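How to check your name on the voter list before a local election

Many people believe that if they voted once, their name stays on the list for always. It is often so, but not every time. When I moved to Posbridge I voted in the first local election without any problem. For the second one, my name was still under my old street and I learned it only at the polling place. So I wrote these steps for my neighbors, and later I put them on this page.

You need two things: your identity paper and one letter that shows your present address. A bill for water or electricity is good. A phone bill was not accepted when I tried it.

Step 1. Find out which ward you live in

The town has several wards, and the border between them sometimes goes in the middle of a street. On Furtado Road the even side votes in the school and the odd side votes in the library. Ask at the town office for the ward map, or look at the copy on the wall near the entrance. Write down the name of the ward and the polling place.

Step 2. Look for your name

The list is open for reading at the town office from 9 in the morning until 4 in the afternoon. In our ward it has 1,237 names, so please do not try to read it from the first page. It is ordered by street and then by house number, and only after this by family name. Look also under your old address. If you have a double name, such as mine, search under both parts. I was once under "Anne".
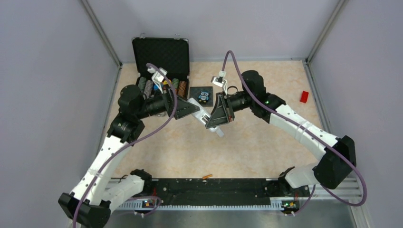
Step 3. Ask for a correction

If something is wrong, ask the clerk for the correction form. It has 2 pages. On the first page you write the information as it should be, and on the second page you write it as it is now on the list. People often mix these two, and then the form comes back by mail and a week is lost.

Use capital letters. Sign on both pages. If you fill in the form for your mother or father who cannot come, they must still sign it themselves.

Step 4. Keep the receipt

The clerk tears off the bottom part of the form, puts a stamp and gives it to you. Check that the stamp has a readable date. Keep this paper until election day and take it with you. If the new list is printed late, the people at the polling place can phone the town office and ask about your receipt number.

For the spring election, corrections close at the end of February. Around 700 people in the town asked for one last time, and most of them came in the final days, when the line was going out to the stairs. Come in the morning if you can.

Step 5. Check one more time

After two weeks, go back and look at the list again. I know this sounds like too much, but my own correction was entered with a wrong house number, and I had to repeat step 3.

If you live in Ilstead, the steps are the same, but the list is kept at the post office there.
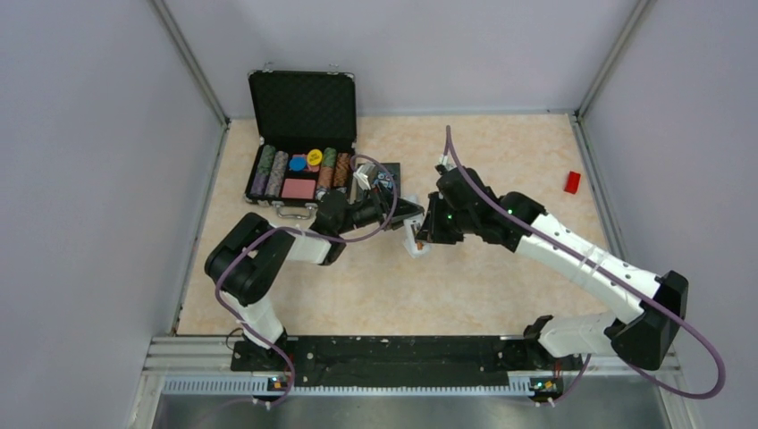

Hanna Bilyk wrote to me that in Ilstead the clerk also accepted her rental contract as proof of address, but only the original and with all pages. She asks as well if a student who lives away during the week should register at home or near the school. As I understood from the town office, you can choose, but you must be on one list only. If you change to the other one, ask them to confirm in writing that your name was removed from the first.

Audrey-Anne Sutherland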